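Teaching a clothes-folding task by hand: a setup guide for people who have been burned before

By Gediminas Rätsep
Tuesday, March 3, 2020

Every vendor will tell you that you can pick up a hand-held gripper, do your chores for an afternoon, and have a robot that does laundry by dinner. I've been through this with three kits and I don't believe it. You can get useful demonstrations in a real bedroom, though, if you're strict about how you record them. These steps assume you already own a two-finger hand-held unit with its own camera and have some way of replaying the data. I use Drado for storage and Trovby for playback, and I have complaints about both.

1. Pick one task and write it down

"Tidy the bed" is not a task. "Lift one garment off the bedspread and lay it on the pile" is. If you can't say where a demonstration starts and where it stops, neither can whoever trims the clips, and you'll end up with a model that hovers.

2. Leave the room alone

The temptation is to strip the bed and put down a plain sheet. Results look wonderful that way and fall apart in the next house. Keep the busy quilt. Keep the clothes where they hang or lie. Patterned fabric on patterned fabric is where these systems get lost, and you want to find that out early.
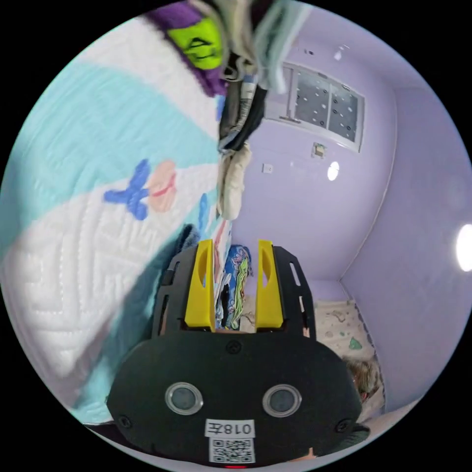 3. Check the lights and the glass

Night sessions are fine, but lamps show up as bright blobs and shiny walls throw them back at you. Do one dry pass and watch it before recording anything. My own rule is no more than one lighting change per session. The Zata manual says its exposure control handles all of this. Mine didn't.

4. Move like the arm, not like yourself

This is the step people skip. Your wrist can do things the arm can't, and every one of those clever little twists is wasted data. Come in slowly, open the fingers wider than feels necessary, close, pause for a beat, then lift. Rosalinda Cruzado, who trained me on this, made me hold that pause until I was annoyed. Of my first 114 demonstrations, 87 would replay on the arm. Almost all the rest failed on wrist angle.

5. Choose your grab point on purpose

Shorts are a good first garment. They're small, denim holds its shape fairly well, and the waistband gives you an edge to aim for. Drawstrings are a nuisance. Decide now whether you'll grab near the cord or stay clear of it, and stick with that for the whole batch.
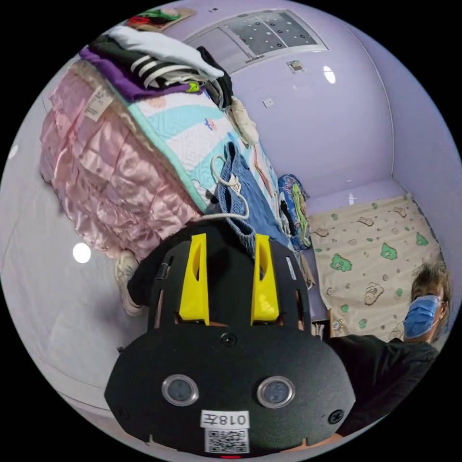

Lined up on the denim shorts, with the white drawstring loose on the bedspread.

6. Record in short batches

Twenty minutes, then stop and look at the clips. Throw out any with a dropped garment unless you're collecting recoveries, in which case label them as such. I've seen a folder of 2,348 clips that had never been reviewed. Most of it was unusable, and somebody had been paid for all of it.

7. Test on something you didn't record

Hold back a garment and a bed position from the start. If the robot only manages the items it has seen, you have taught it those items and very little else. Be suspicious of any success rate quoted without saying what was held back. "100 percent" usually means they tried it on the training shirt.

What I still don't trust

Replaying a motion and doing the chore are different claims, and the marketing slides between them. I'll run the same bedroom task again in September with the Pilkington fingers, which are supposed to be better on thin cotton. Until then I fold my own.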